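Notes on an Interrupted Sorting Trial

Sun 12 October

The following is a record of a fault on our two-arm bench cell and of the measures adopted afterward. I keep this blog in a private capacity, and the views in it are mine. The trial itself was run under the Wuvness program, whose staff have kindly reviewed the text and asked for one correction, which I have made.

The task was small garden tools and utensils: pick up by the handle, place in the tray, leave everything else where it stands. 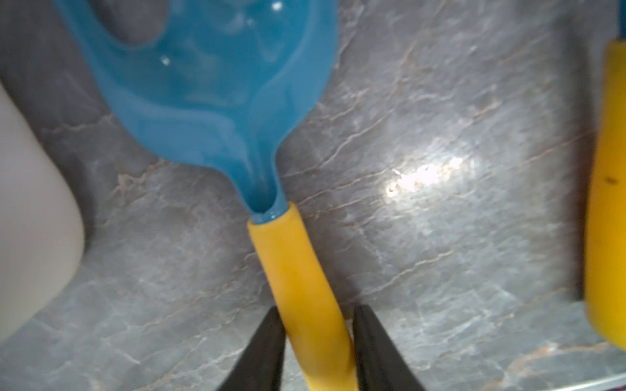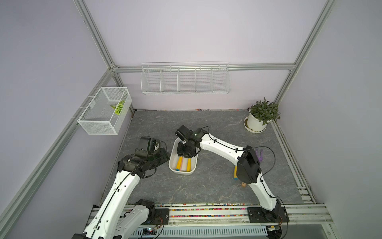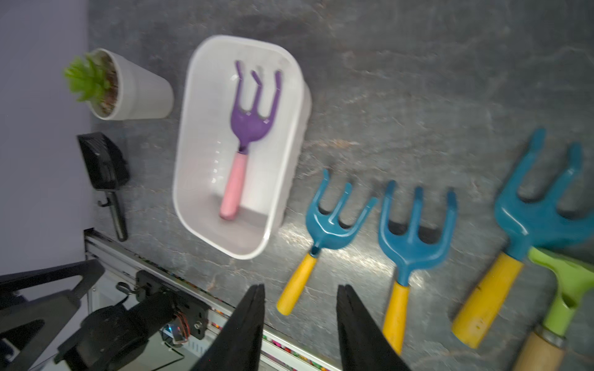
The cell had been in regular use since September and had passed 300 cycles without an event worth logging. The fault occurred during a longer run, planned at 800 cycles, for which Boonsong Ruangrit was the operator on duty. I was at the second desk and can confirm the sequence as he reported it.

Shortly after the start of a new block, the left arm closed on a handle and began its lift. The gripper controller reported a stall. Under our settings, a stall on closing is the normal sign that an object is held, and the arm is permitted to proceed. In this case the stall had a different cause. A cable tie near the wrist had worked itself around, and the loop of cable it should have held back was caught between the motor housing and its bracket. The fingers had stopped short of the handle. The arm lifted with nothing in its grip, traveled to the tray position and opened.

An empty grip is a nuisance and carries no hazard. The difficulty came on the return move. With the cable still caught, the wrist could not complete its rotation, and the joint kept driving against the resistance. The current limit ought to have tripped at that point. It did not trip, for a reason given below. The arm swung wide of its planned path and entered the space reserved for the right arm, which was moving at the time.

Mr. Ruangrit pressed the emergency stop. The two arms came to rest 5 cm apart. There was no contact between them, and no person was inside the enclosure or reaching into it. The insulation on the cable was scuffed and the cable has been replaced.

The current limit is held in a configuration file that is read when the controller starts. The week before, we had moved to a new release of Zusgate, the software that coordinates both arms. The release renamed two of the fields in that file. Our file still used the old names, and the controller, finding no value under the new one, fell back on its default. The default is far too high for a wrist joint of this size. A warning was written to the log at startup, among 100 or so other lines – I have now read all of them, and I had not read them then.

Responsibility for that lies with me. The upgrade was my task, and the release notes did mention the change.

Stored parts of the log also show the wrist current rising a little in each of the blocks before the fault. The cable had most likely been rubbing for some time. We were recording this figure and had set no alarm on it.

The following changes are in force:

The controller will not start if any safety value is missing from the file. It no longer falls back on a default.

The cable ties at both wrists have been replaced with screwed clips supplied by Karagiannis, and they are checked by hand before each block.

A stall on closing is accepted as a grip only if the finger opening agrees with the expected width of the handle.

The shared space in the middle of the floor may be entered by one arm at a time. This slows the run, and the schedule has been adjusted to suit.

The emergency stop remains within reach of the operator's chair, and the operator does not leave the chair during a run. That rule was already in place and it was followed. I should like to record my thanks to Mr. Ruangrit for his prompt action.

One question is still open. The separation check between the arms should have halted both of them well before the stop was pressed, and we do not yet know why it failed to do so. Lillness, who wrote that module, have been sent the logs and have acknowledged them. Until they reply, the cell runs with one arm powered and the other parked. I will add their findings to this entry when I have them.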